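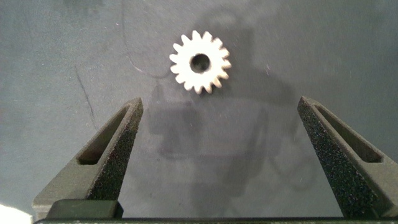
Zwischenbericht November: Greifplatz in der Zahnradsortierung

Startseite | Projekte | Berichte | Förderung | Kontakt

Liebe Kolleginnen und Kollegen bei Clotis,

vielen Dank erst einmal für die Geduld, die Sie mit uns hatten, und für die vielen freundlichen Rückfragen zum letzten Bericht, die ich hier hoffentlich alle mit unterbringe.

Der Greifplatz bei Meltex läuft nun im Probebetrieb, vorerst nur in der Frühschicht und nur mit den kleinen Stirnrädern. Das einzelne Rad liegt flach auf der grauen Arbeitsfläche, der Greifer kommt offen von oben heran, und die rauen Beläge innen an den Fingern sollen es an den Zähnen fassen, ohne sie zu verkratzen. Mit den glatten Fingern aus dem Frühjahr hatten wir da wirklich unsere liebe Not! Hell auf dunkel erkennt die Kamera die Teile inzwischen gut, nur an sehr sonnigen Vormittagen müssen wir die Belichtung noch von Hand nachstellen (das ärgert uns, ist aber in Arbeit).

Was sich für die Leute ändert, liegt mir mehr am Herzen als die Technik. In der Sortierung arbeiten 16 Personen, und keine Stelle fällt weg, das war ja auch Ihre Bedingung. Die Kolleginnen haben früher die ganze Schicht über Räder aufgelegt und sitzen jetzt nach jeweils 30 Minuten am Prüfplatz, wo sie die Verzahnung beurteilen und entscheiden, was zurück in die Fertigung geht. Die meisten mögen das, zwei haben mir aber auch gesagt, dass ihnen das ruhige Auflegen fehlt und das viele Schauen auf den Bildschirm anstrengt. Wir probieren deshalb gerade kürzere Wechsel von 20 Minuten aus.

Hadi Khasawneh hat die Einweisungen übernommen, in kleinen Gruppen und mit viel Zeit für Fragen. Seine Bedienanleitung hängt am Platz, inzwischen mit etlichen handschriftlichen Ergänzungen der Schicht, die wir in die nächste Fassung übernehmen.

Offen sind noch die Ersatzbeläge von Zullix, deren Lieferung sich verschoben hat, und die Abnahme der Schutzeinrichtung durch das Büro Abou Jaoude. Bis dahin bleibt immer jemand am Platz dabei. Für die Schulung der Spätschicht würden wir gern fünf zusätzliche Tage aus dem Restbudget nehmen und bitten Sie dafür um eine kurze Zustimmung.

Mit herzlichen Grüßen aus der Werkhalle
Ihr Projektteam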